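Household inventories, session 2. Notes, June 5, 2025

Recap: an inventory lists what a person kept, not what they used. Probate clerks went room by room, stopped at closed boxes. "Sundry trinkets, 2 shillings" and thats it.

Small containers = big problem. Biscuit tins, cigar boxes, sewing baskets. Contents mixed, value low, meaning high. Jewelry esp. 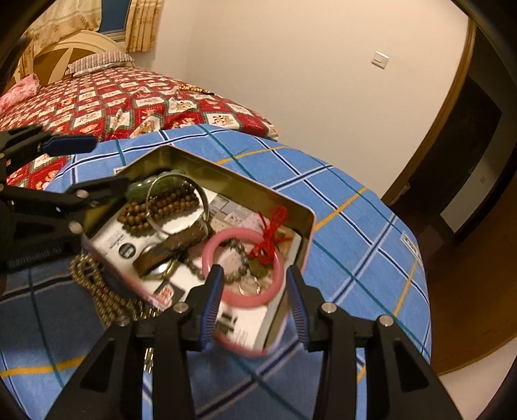

Daranee Srisuk objected that clerks did open boxes when heirs were fighting, and the Saengthong lists prove it. Fair. Check: 315 entries, 13 with contents itemized. All 13 disputed estates? Look up before the December paper.

Terms to know:
assemblage – things found together
provenance – who had it, when, how it moved
association – why A sits next to B (hardest!!)

Paper next to objects: receipts, cards, leaflets. Record it before anything is moved. Cuno collection split paper from objects on arival, almost 75 links lost.
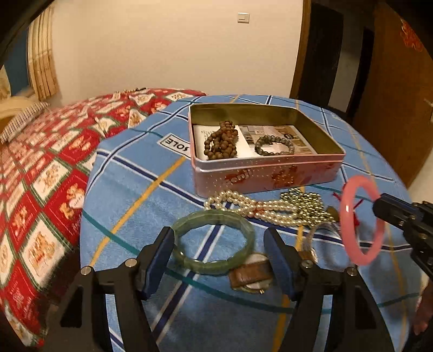

Fig. 2. Beads and printed paper, same tin.

Reading: Stinditley handout, first half only. Bring one inventory line you can't explain. Short one is fine.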